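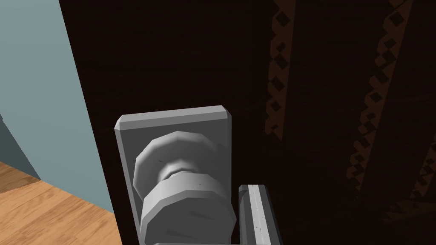
Saranya Rao asked whether the discussion microphones have to be paired again every time the Kindine player is moved to a new hall. They do not. Pairing is kept in the base unit, and only a full reset clears it. The steps in this section apply to a first set-up and to any set-up after a full reset.

4. Setting up the Kindine player for a health film screening

4.1 Before you start

You need the player, the base unit, two handheld microphones, the projector cable, the power supply marked K, and the film card for your program. Film cards for the maternal health, contraception and adolescent health programs are not interchangeable with cards from the older Gratby set.

Note: The player does not need a network connection. If one is found, the player checks for new subtitle files at start-up. The check can be skipped by pressing Back.

4.2 Connecting the player

1. Place the player on a flat surface with the vents clear on both sides.
2. Connect the projector cable to the port marked OUT 1. OUT 2 carries sound only.
3. Connect the base unit to the player with the short cable.
4. Connect the power supply and press the power button once. The status light blinks amber during start-up, which takes up to 45 seconds.
5. When the light is steady green, insert the film card with the label facing up.

Caution: Do not remove the film card while the light is amber. Viewing records for the session may be lost, and the card may have to be returned to Valtetard for rewriting.

4.3 Choosing language and subtitles

1. Open Menu > Film > Language.
2. Select the spoken language. Interviews stay in the speaker's own language unless a voice-over track is on the card.
3. Select the subtitle language. To show two languages at once, select the second under Lower Line.
4. Set subtitle size to 42 for a small room. Set it to 70 if the back row is more than ten meters from the screen.
5. Press Save. The setting stays with the card, not with the player.

Note: Medical terms in the subtitles follow the glossary on the card. A local word can be substituted under Menu > Film > Glossary. The change applies to subtitles only, and the printed discussion guide has to be corrected by hand.

4.4 Setting pause points

Each film has preset pause points where the facilitator can stop for discussion. They are switched off when the card is new.

1. Open Menu > Session > Pause Points.
2. Select All, or mark the ones you want.
3. To add your own, play the film to the right place and hold Pause for three seconds.
4. Press Save.

At a pause point the screen goes dark and the microphones become live. Press Play to mute the microphones and continue.

Caution: Microphones that are live can also be recorded. Recording is off by default. Where people may speak about pregnancy, loss or treatment, leave it off unless every person present has agreed in writing. See section 7, Consent Forms.

4.5 Projector and sound check

1. Set projector brightness. A lamp rated at 3000 lumens is enough for a room with the curtains closed.
2. Play the test clip under Menu > Tools > Test.
3. Stand at the back and read the subtitle line. If it is clipped at the bottom, open Menu > Picture > Fit and reduce by one step.
4. Speak into each microphone in turn. If there is a whistle, move the base unit away from the speakers.

4.6 If something does not work

No picture: check that the cable is in OUT 1, then restart the player.
Subtitles missing: the card has no file for the selected language. Choose another and save again.
Card not read: remove it when the light is green, wipe the contacts with a dry cloth and reinsert.
Microphone silent at a pause point: pair it again as described in section 5.2.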